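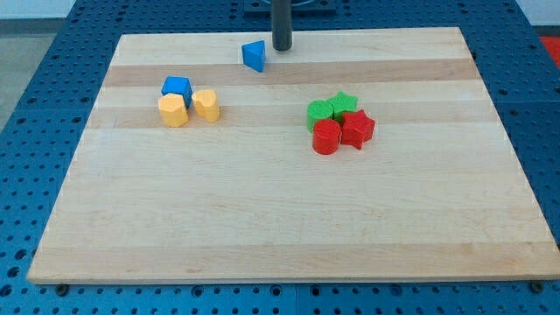

Shape blocks on the tabletop board at the Britholm lab, with the arm's rod at the far side.

Block pushing: where the collection stands

The tabletop project passed 250 recorded sessions in February, and we have been asked by several people in the Grønli office what the recordings contain and when they can start using them. A short update follows.

The task is simple to describe. A robot arm holds a plain rod and uses it to slide colored blocks across a wooden board. An operator steers the arm by hand controller and carries out a short written instruction, such as "push the blue triangle to the yellow heart" or "move the red star away from the green star." The system we are training at Wiltitz sees the camera view and the instruction, and has to learn what motion goes with them. It gets no other help. There is no map of the board and no list of where each block is.

The set has eight blocks in four colors. Most of the instructions name both a color and a shape, since color alone leaves two candidates. The two cylinders and the two stars have been the most useful part of the set so far. When they sit close together, the operator has to work the rod in between them without dragging the wrong one along, and those sessions give the model something to learn from that a widely spread layout does not. We have asked operators to start more sessions from tight groups, with open board left on the near side to push into.

Of the sessions recorded so far, 170 have been checked and labeled. Checking means watching the session through, confirming that the written instruction matches what was done, and marking the moment each push begins and ends. Another 32 were set aside. Most of those had an instruction that could be read two ways – "next to" was the usual trouble – and they will be given new wording and kept. A few had a block pushed off the board and will be left out of the first training run, although we plan to use them later as examples of what to avoid.

Mistakes that get corrected are staying in. If the rod slips past the side of the heart and the operator backs up and tries again from a better angle, that is a good session and should not be restarted. Early on, operators were stopping and resetting after every slip, and the first model trained on those recordings had no idea what to do once a push went wrong. It would keep moving in a straight line with the block left behind it.

A normal session now takes nearly 35 seconds of arm motion, plus the time to set up the blocks and read the instruction. Operators are working in blocks of one hour with a break between them. Please keep to that even when the queue is long, as the pushes get noticeably rougher late in a shift.

Labeling is done in Ineo, and the checked sessions are available there to anyone with project access. The instruction list is in the same folder. If you want to suggest new wording, add it at the bottom of the list and leave the existing lines as they are, so that the numbering still matches the recordings. The next batch will use longer instructions with two steps in them.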